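Cómo segmentar y etiquetar demostraciones bimanuales de clasificación de piezas

Actualizado en abril. Corresponde a la versión 3 del protocolo Parnwood.

Requisitos previos

Se da por hecho que el lector ya tiene calibradas las cámaras y que los dos brazos publican posición articular y apertura de pinza en el mismo reloj. Si no es así, conviene resolverlo antes de seguir: un desfase de pocos fotogramas entre la imagen y la apertura de pinza invalida los cortes automáticos del paso 2.

El procedimiento se aplica a tareas en las que los objetos pasan de un recipiente a otro. Lo hemos usado con pulsadores e interruptores industriales, que son incómodos por dos motivos: la geometría cambia mucho de una pieza a otra y varias comparten color de cuerpo, de modo que un etiquetado basado solo en color falla con las bases negras.

Paso 1. Definir las primitivas

Trabajamos con siete primitivas: aproximar, cerrar, elevar, trasladar, depositar, abrir y retirar. Las versiones anteriores incluían «reorientar» como primitiva propia. La eliminamos porque los anotadores no coincidían en dónde empezaba; ahora se registra como atributo de «trasladar».

Cada brazo lleva su propia pista de etiquetas. No se debe usar una pista común, ni siquiera cuando uno de los brazos permanece quieto durante todo el episodio. La inactividad se marca de forma explícita con la etiqueta «reposo».

Paso 2. Generar los cortes automáticos

El segmentador Drelus toma la señal de apertura de pinza y la velocidad del efector y propone fronteras. Parámetros de partida:

umbral_apertura: 0.15
velocidad_minima: 0.02
ventana_suavizado: 9
fusionar_segmentos_cortos: sí

La ventana de suavizado se expresa en muestras y debe ser impar. Con valores menores, el temblor del operador durante la teleoperación produce fronteras falsas en «aproximar». Con valores mayores se pierden los cierres breves sobre piezas pequeñas, como las tuercas de fijación.

El umbral de apertura es relativo al recorrido completo de la pinza. Si se cambian los dedos hay que volver a medir el recorrido; el fichero de configuración no lo hace por sí solo.

Paso 3. Revisar el fotograma inicial

El primer fotograma de cada episodio se anota a mano. Se registran, en este orden:

- estado de cada pinza (abierta, cerrada, no visible)
- recipiente en el que se encuentra cada pieza
- piezas ocluidas por un brazo
- recipientes ocluidos, total o parcialmente

Una pieza ocluida en el fotograma inicial no se omite. Se anota con el identificador que le corresponda y el campo visibilidad a 0, y se corrige en el primer fotograma en que aparezca.

Las piezas pequeñas situadas lejos del grupo principal son la fuente de error más frecuente. El anotador recorre la hilera, la da por completa y cierra la ficha. Recomendamos empezar por el centro de la bandeja y dejar la hilera para el final.
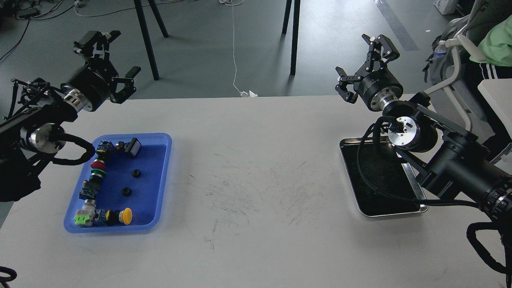

Vista desde la cámara de cabeza: pinzas abiertas, componentes en la bandeja azul y bandeja metálica parcialmente tapada por el brazo derecho.

En un fotograma como este, las dos pinzas reciben el valor «abierta» y la bandeja de acero el valor «ocluida_parcial». Los dos elementos negros redondos del centro de la bandeja azul se anotan por separado, cada uno con su identificador. El pulsador de seta rojo y el amarillo comparten clase y se distinguen por el atributo de color.

El fondo no se etiqueta. Cables, patas de mobiliario y personas sentadas fuera de la mesa quedan excluidos mediante la máscara de tablero, que se dibuja una sola vez por sesión — salvo que se mueva la cámara.

Paso 4. Corregir fronteras y exportar

La corrección manual se limita a desplazar, fusionar o dividir segmentos. No se crean primitivas nuevas en esta fase. Terminada la revisión, se exporta en formato Atanasov, con un fichero por episodio y una línea por segmento:

brazo, primitiva, inicio, fin, id_pieza, atributos

El campo id_pieza queda vacío en «reposo» y en «retirar».

Resultado de referencia

En el conjunto Ferberg, con 1,911 episodios, el segmentador dejó sin necesidad de corrección casi todas las fronteras de «cerrar» y «abrir». Las de «trasladar» a «depositar» siguen requiriendo revisión, sobre todo cuando el operador desacelera sobre el recipiente antes de bajar la pieza. Bajar velocidad_minima mejora ese caso y empeora «aproximar»; no hemos encontrado un valor único que sirva para ambas.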